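Speaker notes: "The Mentor I Was Assigned"
Corkstead Finance Leaders' Dinner, Apr 9, 2023
Annunziata Barbieri

Wait for the salad plates to go. Thank Yiran Hao for the introduction, whatever she ends up saying in it.

Open with the Trinard job. I was hired as a junior controller in August, given a desk beside the copier and told that Brunello Guerra would be my mentor. Brunello had been told too, I found out later, by the same email. Our first meeting lasted 15 minutes and he spent most of it looking for his glasses.

Pause. If they laugh, good. If they don't, move along briskly.
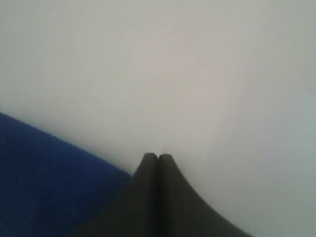 Should a company pick your mentor for you?

It can make the introduction, but the two of you have to decide whether it's worth a second coffee.

Tell the month-end story. I was off by 200 dollars and had stayed until midnight looking for it. Brunello read my worksheet, said "Who are you doing this for?" and went home. I was furious for a week. Then I asked what our cutoff for small differences was, and learned we had one, and had had one for years.

Don't do his accent. Yiran has asked me twice.
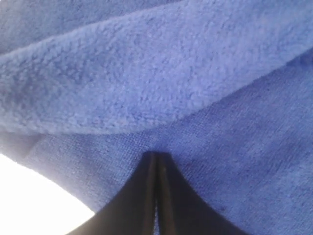
WHAT SPONSORS DO

Mentors talk to you. Sponsors talk about you, in meetings you haven't heard of. Mine was Lino Dal Bello, who put my name up for the Akpalu finance post while I was on vacation. I came back to a bigger job and a very full inbox.

Ask for a show of hands: who has been recommended for something without being asked first? Who was pleased?

Admit that I said no to Akpalu the first time. Lino waited two days and then asked again as if I'd never answered. Skip the salary part if his wife is at the front table.
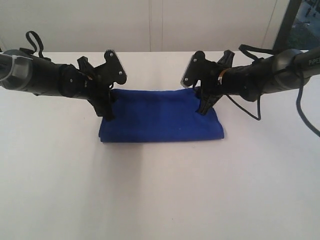
Page 3

The other direction. I now mentor Fulgencio Cuautle at Plurby, who is 35 and explains our own software to me very slowly. He brings questions in writing. I bring opinions. I'm told this is called reverse mentoring, and that there's a workbook. 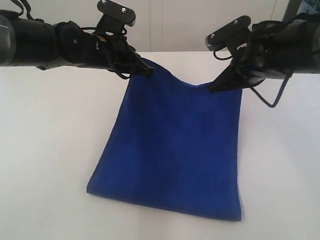 Between courses

Close with the ask. Everyone here takes one person to lunch before the end of summer, somebody from outside their own department, and pays for it. No workbook.

Sit down before dessert. Questions at the tables, please, and not at the coat check.

14 shares | 2 comments

Related
How to Say No to a Panel
First-Time CFOs on Their First Bad Quarter
Who Gets Invited to the Budget Meeting?
Yiran Hao on Leaving a Job Well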